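Purkano fault notes: cable snag, right arm

Covers 14 recorded runs on the Skommont dual-arm cell, charger and power strip sorting. Fault code 5 — wrist torque limit exceeded near a cable. The arm held position and did not release. 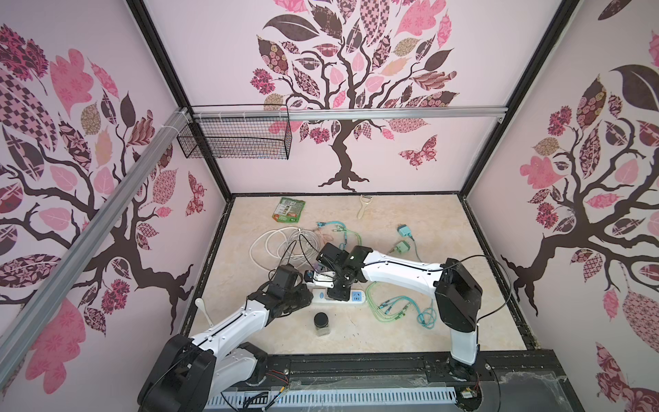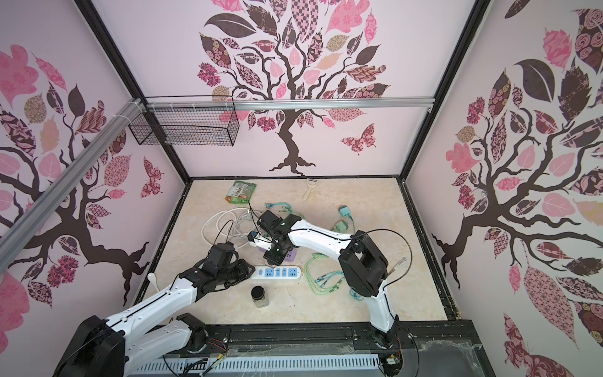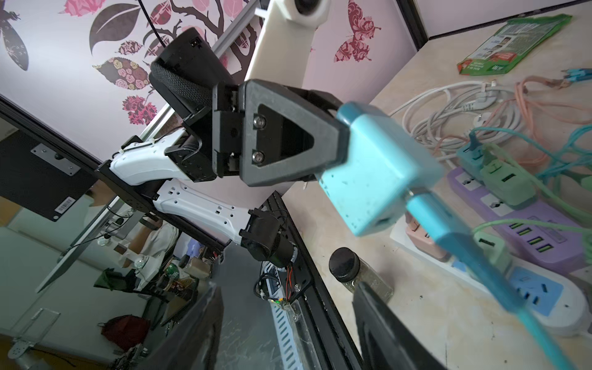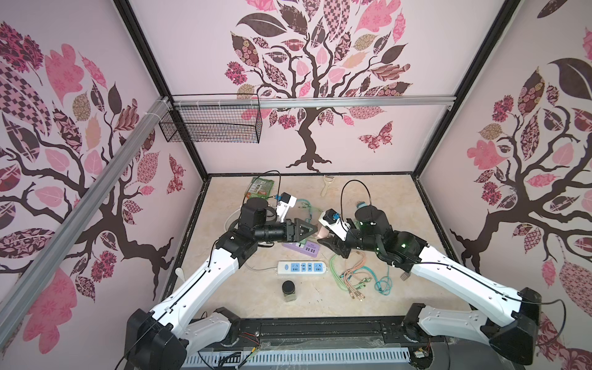 Furtună adds that the hold is a hazard in itself: cut motor power before reaching in, and support the forearm first — the brakes are not rated for a taut cable.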